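Folding tshirts so they stand up in a drawer??

Paula Roman
Posted May 25, 2025

Moved into a place in Grukstead, the dresser has 3 shallow drawers and thats it. Want my tees filed upright so I can see the colours. Every one I fold flops over by the next morning. What am I doing wrong? Cotton, mostly mediums, a few of my partner's XLs.

Tassanee Paisan
Just roll them. Done.

Grigoris Karamanlidis
Rolling is fine for a suitcase, bit bulky in a shallow drawer. Sides in to the middle, sleeves back on themselves, then fold up from the hem in thirds. Drawer has to be fairly full or they'll lean no matter what. I stick a shoebox in mine to fill the gap.

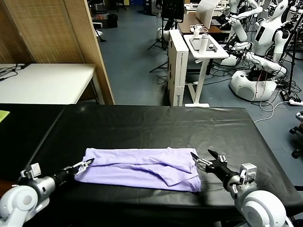 Liis Rozīte
Long strip first, then thirds – Grigoris has it, but check the strip before you go any further. Should be flat, same width all the way. The lavender one on the black table is at the long rectangle stage and you can see a loose flap hanging over the near edge on the right, plus wrinkles running lengthwise. Fold that up and you get a fat lopsided packet, over it goes. Open it back out, smooth with your palms from the collar down, refold. XLs need an extra fold at the end. Takes me 40 seconds a shirt now, was way slower in November when I strated.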